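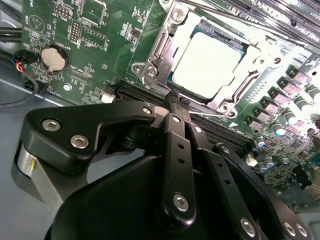 Processor socket on a computer motherboard

Jurnedel is a vote-matching website, also called a voting advice application, that was offered to electors in the neighbouring districts of Drelley and Kirnthorpe before their council elections. Users answered a set of policy questions and were shown a ranked list of parties. Its makers described it as a neutral guide. Critics, including members of more than one local party, have disputed that description, and the evidence for its claimed effect on turnout is thin.

Background

Vote-matching tools have existed since the days of paper questionnaires, when readers added up their own scores with a pencil. Online versions are quicker, and they are often presented as a cure for low interest in elections. The usual difficulty is that people who seek out a quiz on party policy tend to be people who were going to vote anyway. Jurnedel did not avoid this problem and its early publicity did not mention it.

The site was built by Rashidi, a small software firm that had earlier made booking systems for leisure centres. Drelley and Kirnthorpe councils shared the cost. Neither has published the full contract, though the project was launched in March with a joint statement promising "complete openness".

How it works

Each user is shown statements on matters such as parking charges, house building, bin collections and the sale of council land. The possible replies are agree, disagree and no opinion. Parties are placed on the same scale, and the site works out the distance between the two sets of replies. A user may mark up to two statements as especially important, and these then count double.

The positions given to the parties are the weakest part of the design. Parties were asked to supply their own, and where they failed to reply Rashidi filled in the gaps from leaflets and council minutes. A party that says little in print is therefore placed by guesswork, and one that says pleasant things it has no plan to carry out is taken at its word. Past voting records in the chamber are not used at all.

Independent candidates fare worse. In Kirnthorpe, where they have long held a share of the seats, they were grouped under one heading and given a single set of answers, as though they were a party. Several of them disagree with each other on nearly everything.

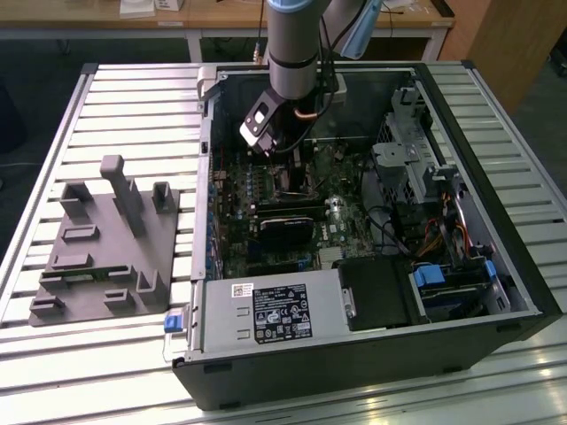

The "no opinion" reply has also drawn complaint. It is scored as a midpoint, so a user who skips most of the questions is pushed towards whichever party sits nearest the centre of the scale. Rashidi has defended this as standard practice. Other tools of the kind drop skipped questions altogether, which suggests that the standard is looser than the firm implies.

Use and claimed effect

The project had a target of 2,000 completed questionnaires. The final report, dated 11/05/2025, gives the number completed as 1,245, and calls the result "highly encouraging". The figure counts questionnaires and does not show how many people filled them in – anyone could take the quiz again with different answers, and no check was made on where users lived.

The same report states that Jurnedel "helped to raise turnout". Turnout did rise in Drelley. It fell in Kirnthorpe, where the site was promoted just as heavily. The report deals with Drelley in its summary and with Kirnthorpe in an appendix. It offers no comparison with nearby districts that had no such tool, and the Drelley rise may owe as much to an angry local argument over a closed swimming pool.

A survey at the end of the quiz asked users whether they felt better informed. Most said yes. Feeling informed is easily reported and hard to test, and the survey did not ask any question that would have tested it.

Later developments

Drelley council has said it would consider using the site again if the treatment of independents were changed. Kirnthorpe has made no commitment. The scoring rules have since been put online, but the list of sources used to place silent parties remains unpublished.

See also

Opinion polling
Voter turnout
Local elections
Election leaflets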